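4. 휴대용 기기 이식판의 입체 표시와 플레이 경험

4.1 왜 다시 이식판인가

오래된 횡스크롤 게임을 휴대용 기기로 옮기는 일은 흔히 '그대로 가져오기'로 이해되지만, 우리가 자료를 들여다볼수록 이 작업은 훨씬 흥미로운 것이었다. 원작의 배경은 대개 두세 겹의 평면으로 되어 있고, 입체 표시를 지원하려면 이 평면마다 깊이 값을 새로 매겨야 한다. 어느 간판을 앞으로 당기고 어느 건물을 뒤로 밀 것인가? 원작 어디에도 답이 적혀 있지 않은 질문이며, 이식 담당자의 취향과 해석이 고스란히 드러나는 대목이기도 하다. Hendriks와의 초기 논의에서 우리는 이 과정을 '깊이의 번역'이라 부르기로 했고, 이 장에서도 같은 용어를 쓴다.

분석 대상은 액션 게임 Kilten과 퍼즐 게임 Holura의 휴대용 이식판이다. 두 작품은 성격이 판이하다. Kilten은 화면이 쉬지 않고 옆으로 흐르고 적이 앞뒤 열을 넘나드는 반면, Holura는 한 화면 안에서 모든 일이 벌어진다. 그 덕분에 같은 깊이 설정이라도 전혀 다른 효과를 내는 모습을 나란히 볼 수 있었다.

4.2 자료와 절차

이용자 감상은 팬 게시판 Bundley에 올라온 글에서 모았다. 수집은 2021년 8월 9일에 마쳤으며, 중복 글과 내용이 없는 글을 걸러 내고 2627건을 남겼다. 이 가운데 입체 표시를 한 번이라도 언급한 글은 801건이었다. 솔직히 우리도 놀란 수치다! 입체 기능을 꺼 두고 즐긴다는 이용자가 많다는 통념에 비추면, 적어도 이 게시판에서는 기능 자체가 꽤 활발한 이야깃거리였던 셈이다.

801건 중 400건을 무작위로 뽑아 두 연구자가 따로 부호화했다. 부호화 틀은 Živković의 깊이 인상 분류를 바탕으로 하되, '끄고 즐김'과 '잠깐 켜 봄'을 별도 항목으로 나누었다. 의견이 갈린 글은 Skinner가 다시 읽고 함께 논의하여 정리했다.
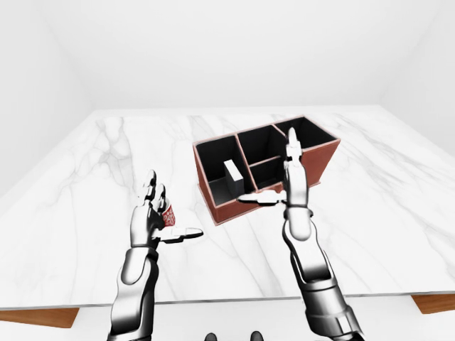

그림 3. 대리석 탁자와 흰 벽으로 이루어진 시뮬레이션 실내 장면.

4.3 켜는 사람, 끄는 사람, 잠깐 켜 보는 사람

가장 반가운 발견은 '잠깐 켜 봄' 항목에서 나왔다. 이 부류의 이용자는 평소 입체 표시를 끄고 게임을 하다가 새 스테이지의 첫머리나 보스 등장 장면에서만 슬라이더를 올린다. 한 이용자는 Kilten의 항구 스테이지를 두고 "비 오는 부분만은 꼭 켜고 본다, 빗줄기가 두 겹으로 떨어지는 걸 보면 원작을 처음 했던 때보다 더 신난다"고 적었다. 입체 표시가 감상용 장치로, 그러니까 잠시 멈춰 서서 풍경을 둘러보는 방법으로 쓰이고 있는 것이다. 켜고 끄는 비율만 따졌다면 이런 즐거움은 통째로 놓쳤을 것이다.

Holura에서는 양상이 달랐다. 이용자들은 풍경보다 판독성을 이야기했다. 겹쳐 놓인 조각의 앞뒤를 한눈에 가릴 수 있어 좋다는 글이 있는가 하면, 조각을 빠르게 돌릴 때 초점이 흔들려 결국 껐다는 글도 있었다. 같은 사람이 몇 주 간격으로 두 의견을 모두 남긴 경우도 있어, 깊이에 대한 평가가 숙련도에 따라 달라질 가능성을 시사한다. 이 부분은 후속 연구로 꼭 이어 가고 싶다.

초당 60프레임 유지 여부도 자주 등장한 화제였다. Kilten 이식판은 입체 표시를 켠 상태에서도 이 속도를 유지하도록 설계되었고, 이용자들은 기술 용어를 쓰지 않더라도 그 차이를 놀랄 만큼 섬세하게 표현했다. "손에 붙는다", "주먹이 늦지 않는다" 같은 말이 대표적이다. 다만 이런 표현을 프레임 속도만의 효과로 돌리기는 어렵다. 이식판에서는 입력 처리 방식과 난이도 설정도 함께 바뀌었기 때문이다.

4.4 한계

Bundley의 이용자는 원작에 애착이 깊은 편이어서, 이식판으로 작품을 처음 접한 사람의 목소리는 충분히 담기지 않았다. 우리는 1월에 면담 조사를 추가하여 이 공백을 일부 메우려 했으나, 참여자 대부분이 역시 원작 경험자였다. 또한 게시글은 플레이 직후의 감상과 한참 뒤의 회고를 구분해 주지 않는다. 두 시점의 차이를 살피려면 플레이 기록과 감상을 함께 수집해야 하며, 그 설계는 6장에서 다룬다.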